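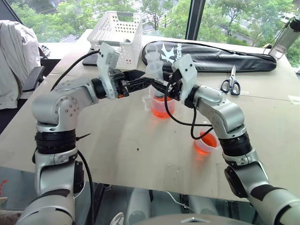 21/04/2021 – Trasvases, mesa de la ventana

Sigo con la calibración de volúmenes que dejé a medias en septiembre. El colorante rojo anaranjado es el del bote de Skonix, diluido hasta que el menisco se lee sin forzar la vista. Con agua sola pierdo la línea en cuanto entra luz lateral, y en esta mesa clara el problema empeora. Con colorante la lectura es cómoda, aunque el plástico translúcido de la jarra medidora le quita algo de contraste.

Recipientes de hoy: la jarra medidora con asa, el vaso pequeño con pico, un vaso liso y la probeta alta. Todo plástico. La cesta blanca perforada se queda al fondo a la izquierda para no tener que levantarme a por nada. La funda negra larga también sigue en la mesa, contra el borde trasero. Debería buscarle otro sitio.

Procedimiento: lleno la jarra por debajo de la mitad, paso una parte al vaso pequeño, espero a que la superficie se quede quieta y leo a la altura de los ojos. Luego devuelvo el contenido a la jarra y repito. Cinco repeticiones por serie, dos series. Entre una y otra, enjuague y secado con papel, nunca con trapo, que suelta pelusa.

Primera serie: correcta. La dispersión entre lecturas no pasa de 2 ml, y casi toda viene del resto que queda adherido a la pared de la jarra. Segunda serie: una lectura 6 ml por debajo de las demás. La repetí y volvió a su sitio. Anoto el valor malo de todas formas, con asterisco, y no lo incluyo en la media.

El pico del vaso pequeño vierte bien si se inclina despacio. Con prisa, el chorro se pega a la pared y gotea por fuera. El asa de la jarra, hacia la izquierda, me obliga a girarla cada vez que la cojo con la derecha; pensé en cambiarla de lado y al final lo dejé así para no alterar las condiciones a mitad de serie.

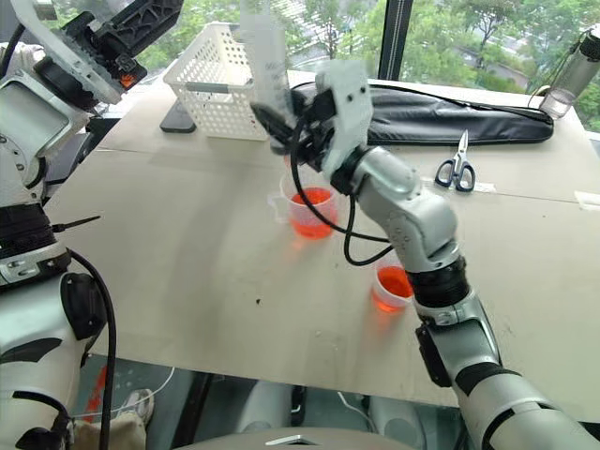 La probeta en alto, con la jarra y el vaso pequeño sobre la mesa.

La graduación de la probeta es demasiado tenue. De cerca se distingue; a un brazo de distancia, ya no. Loukia Konstantinidis me recomendó por correo repasar las marcas con rotulador Clallik de punta fina – el permanente, porque el otro se va con el enjuague. Lo probaré antes de la próxima tanda, empezando por la marca inferior.

Pendiente:
Pedir a Bemport otra jarra igual, con asa.
Pasar las 11 lecturas (las diez de las series y la repetida) a la hoja de cálculo.
Comprobar si el colorante mancha el plástico cuando se queda dentro de un día para otro.
Devolver a Macapagal el embudo, que al final no he necesitado.

El reflejo anaranjado junto a la base de los recipientes es solo luz a través del líquido. Pasé papel blanco por esa zona dos veces, creyendo que había un derrame, y salió limpio.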